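ホーム | 製品情報 | 技術資料 | インタビュー | お問い合わせ
サイト内検索 キーワードを入力 検索
この記事を印刷する | メールで送る

インタビュー:着色樹脂の色差管理と検査照明
2006年10月7日

樹脂成形品の色は、同じ配合で作ってもロットごとにわずかに動く。その幅をどこで止めるかを決めるのが色差管理である。家庭用品と玩具向けの着色ペレットを供給するClunleyで、調色と検査の基準作りを担当する技術者に話を聞いた。

同社が保管する色見本は現在3,144点。このうち現行品に紐づくものは半分に満たず、残りは過去の受注に対応した控えである。「控えを捨てると、再注文のときに比較する相手がなくなります。ただし見本自体も退色するので、分光データを正とし、板は目視の補助として扱います」

測定は積分球方式の分光測色計で行い、正反射光込みと除去の両方を記録する。艶の違う金型で成形した部品どうしを比べる場合、片方の条件だけでは判断を誤りやすいという。「込みの値が合っていて、除去の値がずれているなら、まず表面を疑います。顔料をいじるのはその後です」

判定式は2月にCIE76からCIEDE2000へ切り替えた。旧式では彩度の高い緑や橙で数値が大きく出る一方、目視では差を感じない例が多かった。切り替えにあたり、過去の測定記録3,422件を新しい式で再計算している。「合否が逆転したのは74件でした。大半は高彩度の緑で、旧式では不合格、新式では合格になるものです。逆方向は淡い紫系に集中していました。低彩度の領域では、色相のわずかな動きが目につきます」

淡い紫は調色の面でも扱いにくい。白色顔料の量が多く、有彩顔料の添加量がごく少ないため、計量誤差がそのまま色相に出る。同社では有彩顔料を直接量らず、一度濃縮した中間品にしてから加える。中間品の製造はUndonの工場に集約した。工程は増えるが、ロット間のばらつきは小さくなった。

黒については別の難しさがある。明度が低いため色差の数値は小さく収まるが、青みの黒と赤みの黒は並べればすぐに分かる。「黒は数値で合格しても、必ず並べて見ます。カーボンブラックの粒径が変わると、底色が変わりますから」

目視検査の条件も見直した。標準光源はD65を主とし、補助にA光源を使う。観察背景は無彩色の灰色を基本とするが、複数色を組み合わせる製品では、白い台の上に実物を置いた確認も加える。白い面では淡色品の黄変が見つけやすく、隣り合う部品からの色の映り込みも確かめられる。ままごと用の調理器具のように、黒、緑、淡い紫が一組になるものでは、単品で合格した部品が組んだときに浮いて見えることがあるためだ。

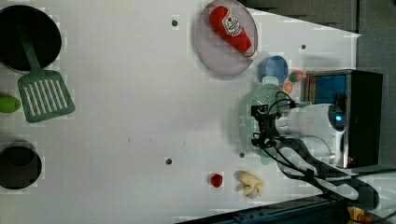
条件等色への対応

照明が変わると色が合わなくなる条件等色は、顔料の構成が違う場合に起きる。調達の都合で顔料を置き換えるときが最も危ない。「D65で合わせるだけなら難しくありません。A光源と三波長形の蛍光灯でも見て、三つとも許容内に入るまで配合を戻します」

計算配色のソフトウェアはVarghese製を使う。初回の予測配合で許容内に入る割合は色域によって差が大きく、修正は通常2回までとしている。それで収まらなければ顔料の選定からやり直す。

成形側の要因も無視できない。滞留時間が長いと有機顔料の一部は熱で変色する。同社は出荷するペレットに推奨温度と滞留時間の上限を添付しているが、客先の成形機の容量が製品に対して大きすぎると、上限を超えることがある。その場合は配合ではなく、機械の選定について相談を受けることになる。

今後は、Ilanoの検査室にも同型の測色計を置き、機器間の差を定期的に照合する予定だという。照合には色タイルを用い、測定時の室温も記録する。「赤と橙のタイルは温度で値が動きます。室温の記録がないデータは比較に使いません」

前の記事 | 次の記事 | インタビュー一覧へ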